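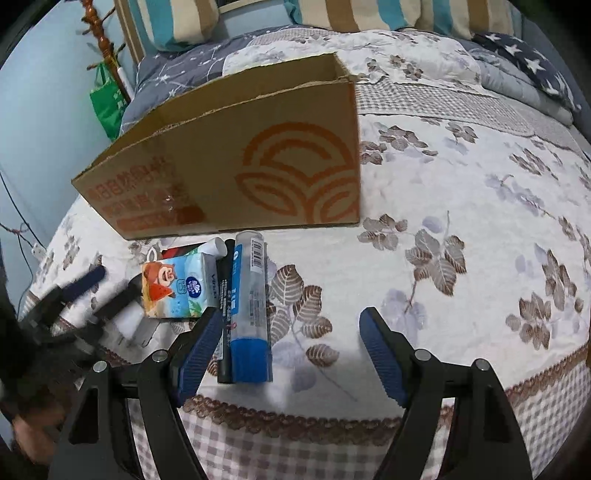
Fig. 1. Cardboard box on a leafy bedspread. Note the torn top edge, corrugation showing.

Packaging and Materials, week 4
Corrugated board - handout to go with Thursday's lecture
Notes: Viola Santoro

Slides went up late, sorry, so these are the bits you need for the tute.

Words first. People say cardboard for everything. Cereal carton = folding boxboard, one solid sheet. Shipping box = corrugated fibreboard. Please use the right one in your reports, Amedeo takes marks off.

Parts of the board
Liner - flat sheet, outside and inside.
Medium (or fluting) - the wavy bit glued between.
Single wall is liner, medium, liner. Double wall adds another medium and another liner. Single face is one liner and the medium left bare, comes on rolls, good for wrapping bottles.

Flute sizes. A is the tallest, then C, then B, then E, which is thin and prints nicely. The letters are NOT in size order, they follow the order each one came into use. Everyone gets this wrong in the quiz. Tall flute = better cushioning, better stacking. Short flute = flatter surface, better print, harder to crush flat.

Direction matters more than you'd think. Flutes run up and down in a normal shipping box so they act like little columns. Turn the box on its side with a load on top and you lose a lot of that strength. Cinzia's demo with the tinned tomatoes, if you were there.

Where the strength sits
Mostly the corners and vertical edges. Middle of a panel bows out early and stops helping. So a hand hole in the middle of an end panel costs you a bit, a hole near a corner costs you heaps. Same goes for stacking - line the corners up. Overhang on a pallet is the classic mistake, see the Cullolbridge reading, section 2.

Tests to know
Edge crush (ECT) - small strip stood on its edge, pressed till it fails. Force per length.
Burst - rubber diaphragm pushed thru the face. Older, more about rough handling.
Box compression (BCT) - whole empty box between plates. Slow and you need a lot of boxes, but it's the real thing.
You can estimate BCT from ECT, board thickness and the box perimeter. McKee formula. You do not have to memorise it, it will be on the sheet.

Humidity
Paper takes up water from the air. Damp board loses stiffness fast, and a box that passed in the lab can sag in a cool store. Condition your samples before testing!! Last year two groups skipped this and there numbers were useless. Also creep: a load the box holds easily for a minute may bring it down after a few weeks.

Printing
Most plain boxes are flexo, one or two colours, straight on to the board. Heavy pressure squashes the flutes and you get washboarding, the stripy look. Fancy colour work gets printed on a separate sheet and laminated on after.

Recycling
Fibres get shorter each time round, so some new fibre has to go in. Grease and wax are the big problems, tape less so.

For the tute
Read the Marras chapter, skip the bit on starch glues.
Bring one used box each, any size. Flat is fine. Find the flute direction and measure the board thickness before you come.
Groups of 4. If you haven't got a group email Katia Tedesco, not me.

Lab coats not needed, closed shoes are.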